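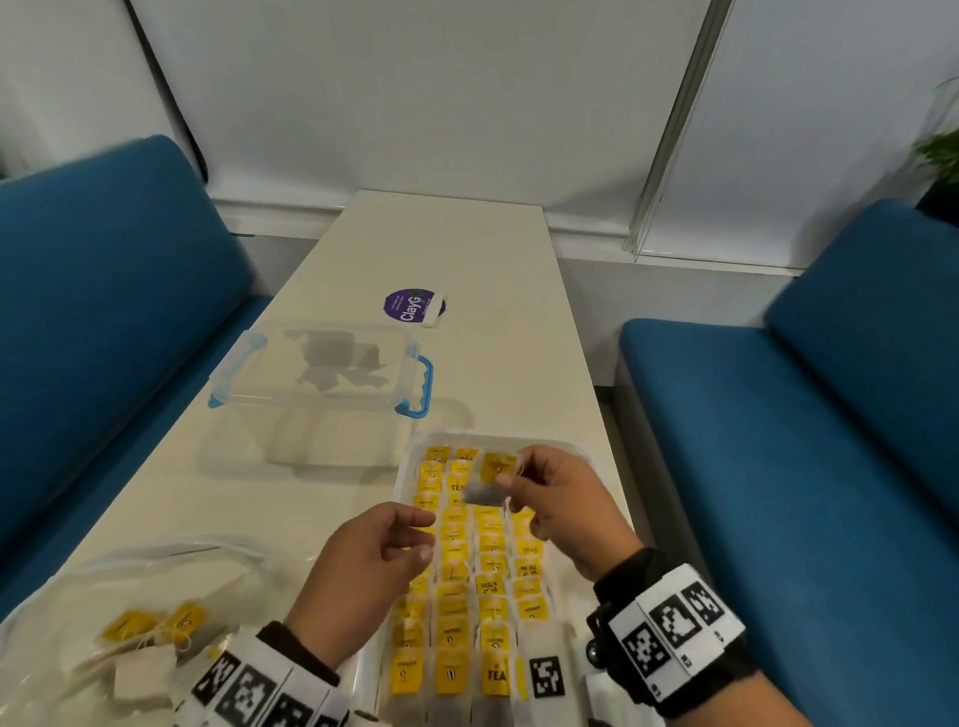 Sorting tea bags from the tray, one by one.

How to use old tea bags and tea leaves in the vegetable garden

In our house we drink a lot of tea, and for many years all the used bags went to the rubbish. Since I have my allotment in Carnon I keep them. I wrote down my way of doing it for a neighbour on the next plot, and now I put it on this page too, with some corrections.

First, check what the bag is made of

The tea leaves are never the problem. The bag can be. Many bags contain plastic, also some which look like simple paper. If the box says "plastic free" or "home compostable", you can put the whole bag in the heap. When it says only "industrially compostable", I open it and use only the leaves. The same for the boxes which say nothing.

If you are not sure, bury two or three bags in a flower pot with moist compost and look again after the summer. When you find a thin skin like a net, it is plastic.

Staples must come out. The string can stay if it is cotton. I pull off the tags, the shiny ones do not rot well.

What you need

A bucket with a lid, 5 litres is enough
An old sieve or a colander
Scissors
Dry brown material: torn cardboard, dead leaves or straw

Step 1. Let the bags drain

Press each bag a little and leave them in the colander overnight. If they go in the bucket very wet, they become mouldy after a few days. A little white mould does no harm in the compost, but it is not pleasant in a kitchen.

Step 2. Cut and empty

Cut the bag along the top side and shake the leaves into the bucket. I do this on Saturday for the whole week. It goes faster if the bags are nearly dry, because the leaves do not stick to the wall of the bag. Fruit and herbal teas can go in together with black and green tea. Once I weighed what we had collected from autumn to spring, and it was 2,841 grams of dry leaves, which was more than I expected.

Step 3. Mix with brown material

Tea leaves count as "green" material. For one bucket of leaves I take two buckets of torn cardboard or dry leaves. Put it in the middle of the heap and cover it. A thick layer of only tea becomes hard like a mat and the water runs off it.

Step 4. Or use it directly as a thin mulch

If you have no heap, spread the leaves on the soil between the plants, not more than one centimetre, and scratch them in with a hand fork. Keep a small distance from the stems. I do it under the currants and between the beans. I do not put it on seed rows, small seedlings do not like it. My carrots came up very badly the year I tried.

In pots use less. One handful for a pot of 30 cm, mixed in the upper part of the compost, two times in a season.

Does tea make the soil acid?

Used leaves are only slightly acid, and in normal quantity you will not see a difference. Do not expect that they will change a chalky soil for your blueberries. For this you need ericaceous compost.

Keep away from dogs

Tea contains caffeine also after brewing. If your dog likes to dig, choose the closed compost bin and not the mulch.

After around 60 days in a warm heap I can't find the leaves any more. In winter it takes much longer, so I leave that part of the heap until May.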